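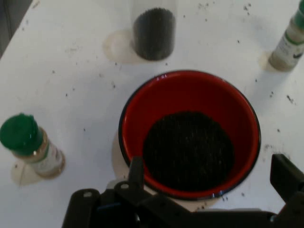
Marlene Albers: Following up on my own ticket because it has gone quiet. The label printer is still printing every spice label twice, and the second copy still has yesterday's batch code on it. I have tried turning it off and on. I have also tried turning it off and leaving it off, which did stop the duplicates.

Status changed: Waiting on customer > Open
Assigned to: Ferhat Yaman
Queue: Labels and Scales

Ferhat Yaman (Lellix support)
Hi Marlene, sorry for the silence. The ticket was filed under Invoicing, where it was apparently admired for a while and then put back. I have it now.

Could you tell me which version of Lellix you're on (Help, then About), whether the printer is on USB or the network, and whether the duplicates come out right away or after a pause?

Marlene Albers
Network. They come after a pause, long enough for me to peel the first label, stick it on the jar and start feeling good about things. Help > About opens a gray window with an OK button and no text.

Ferhat Yaman
The gray window is a known issue. It's on the list. The version also shows in the bottom left corner of the login screen, in a font we are not proud of.

Marlene Albers
Found it, with my reading glasses and then a second pair over those. It says 18, then a dot, then something that is either a 2 or a smudge.

Ferhat Yaman
It's a 2. Thank you, that helps. In that release the print job goes to the printer and also to a backup queue, in case the printer doesn't answer. If the printer answers slowly, Lellix decides it has died and sends the backup. The backup holds whatever batch code was saved last, so you get yesterday's.

Please try the following:
1. Close Lellix on every computer in the shop, including the one you've forgotten about.
2. On the main computer, go to Settings > Devices > Printer > Advanced.
3. Change "Reply timeout (ms)" from 200 to 2000.
4. Press Save, and then press the other Save at the top of the page.
5. Restart and print one test label.

Marlene Albers
Did all five. There are two Advanced buttons, by the way. The first one is for fonts. I am now an expert in fonts.

Test label: one copy. Real label for the ground pepper: one copy. Real label for the black mustard seed: two copies, and the second says it's pepper. So it is still doubling, and now it's lying about the contents too — I'd call that a step backward.

Priority changed: Normal > High

Ferhat Yaman
Agreed, a wrong product name is worse than a wrong date, and I've raised the priority. Please don't put any of those second labels on jars. I'm pulling in Gönül, who wrote the queue.

Gönül Akbulut (Lellix development)
Hello. I looked at the log you uploaded. It has around 200 old jobs sitting in the backup queue, the earliest from December. Each time the printer wakes up it gets the new job plus the next old one. The timeout change stops new ones piling up, but it doesn't clear what's already there. You would have kept getting ghosts for a good while.

To clear it: Settings > Devices > Queue > Purge. It will ask if you are sure. Then it will ask again, in Finnish. That one is left over from an earlier customer, and the button on the left is yes.

Marlene Albers
Purged. I pressed left and hoped.

Mustard seed: one label. Pepper: one label. Loose tea: one label, correct name, today's batch. Then I printed the whole shelf in a fit of confidence and every one came out single.

I'd like to leave this open until after Saturday, when we do the big refill and the printer is usually at its most creative.

Ferhat Yaman
Fine by me. Status set to Monitoring.

Marlene Albers
Big refill done, no duplicates. You can close it. The scale has started adding the weight of the jar twice, but I'll open a new ticket for that. Which queue should I pick so it doesn't go to Invoicing?

Ferhat Yaman
Labels and Scales. It's the fourth one down, under Invoicing.

Status changed: Monitoring > Resolved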